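Trodon Pantry Moth Trap, Refill Pack

Item 1622
Ships from our Kennedy warehouse

The Trodon trap is a folded paper tent with a glue floor and a small lure tab. It catches male pantry moths, the small tan and copper ones that fly out when you open a bag of flour. With the males gone, fewer eggs get laid. The trap does not kill eggs or larvae, so you still have to clean the cupboard.

The refill pack has glue liners and lure tabs only. If you don't own the tents yet, order the Trodon Starter Pack.

What you get
20 glue liners
20 lure tabs, each in its own sealed pouch
One fold-out instruction sheet in English and French

How to use it
Empty the cupboard first. Throw out any open flour, cereal, rice, nuts, birdseed or dry pet food that has webbing or clumps in it. Vacuum the shelf corners, the peg holes and the underside of each shelf, then wipe everything down with warm soapy water. Let it dry.

Slide a new liner into the tent with the printed side down. Peel off the release paper. Open one pouch and press the lure tab onto the middle of the glue. Try not to touch the lure with bare fingers, or wash your hands before you touch anything else. Moths will follow the scent to a doorknob or a sleeve.

Set the trap on a shelf at eye level or stick it to the inside of the door. One trap covers a normal kitchen. Don't put one near an open window or outside, where it will pull moths in from the yard. Two traps in the same cupboard work worse than one.

Change the liner and lure after 11 weeks, or sooner if the glue is full or dusty.

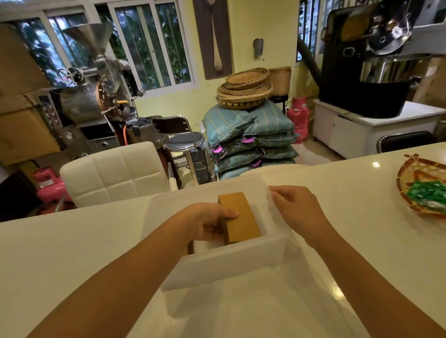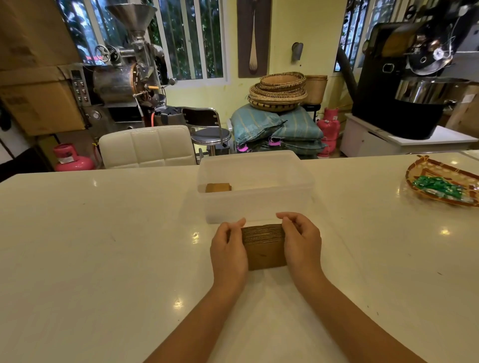
Storage
Keep unopened pouches in the refrigerator or another cool, dark place. They last two years that way and one year at room temperature. A pouch left in a hot car should be thrown out. Once a pouch is open, use it the same day.

Is it safe around food, kids and pets?
There is no insecticide in the liner or the lure. The glue is sticky and hard to get out of fur, so keep the tent where a cat can't reach it. Vegetable oil takes it off skin and counters. Wash with dish soap afterward.

Will it catch other bugs?
It will catch Indian meal moths and a few related flour moths. It will not catch clothes moths, ants, weevils or fruit flies. For clothes moths see the Midenent closet trap, which uses a different lure. The liners are the same width but the lures can't be swapped.

Customer notes

"Found the source in a bag of sunflower seeds in the garage. Trap in the kitchen was full the first week, then two moths, then none." – Josée Perron

"Works fine. The release paper is hard to start, I use a butter knife." – Carter Desjardins

"Wish there was a smaller pack. I only have the one cupboard." – Lieselotte Eichhorn

Shipping and returns
Orders placed before noon go out the same day, except Saturday orders, which go out the next business day. Unopened packs can be returned within 20 days. We can't take back opened pouches.

Questions about an order go to Sylvie Lévesque at the Fumuson customer desk. For store and property manager pricing, ask for Tyson Dufour – please have your item number ready.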